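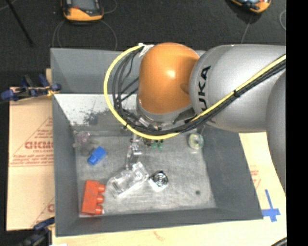
bquintela
Regrasping results from the clutter set, for anyone comparing against the Varmont baseline. We ran 234 attempts with one change: after a failed close, the policy backs off and takes a new view before it picks another target. Transparent parts remain the weak class. The clear plastic piece lying diagonally under the fingertips is typical, with bright reflections along its edges and a neighbour right beside it. Depth on such parts is mostly holes, so the grasp score comes from colour alone. Success on opaque parts went up, on clear ones it hardly moved.

stevach_lab
How many random seeds?

bquintela
Five. Same object pool throughout, poses reshuffled between runs.

N. Ndlovu
I don't think you can credit the new view. A retry is a second chance whatever you do in between. You need a control that retries from the old view with the same number of attempts.

bquintela
There is one, in the appendix. It recovers part of the gain – less than half on opaque parts.

N. Ndlovu
Then that belongs in the main table. I would also report clear and opaque separately, as a pooled figure depends on the mix in the bin.

tikberg6
Disagree on splitting. Real bins are mixed, and the pooled number is what a user gets. Did you mask the cables in the wrist view? Ours hung low enough to hide parts on the far side, and we lost some 6 mm of usable reach by tying them back.

bquintela
Masked, yes, with a fixed mask. It goes slightly wrong when joint 6 is near its limit.

qiu_sz
Fixed masks cost us more than that. Render the arm from the joint angles and pad it by 2 pixels. Cables still need doing by hand.

N. Ndlovu
Is the control run on the same seeds?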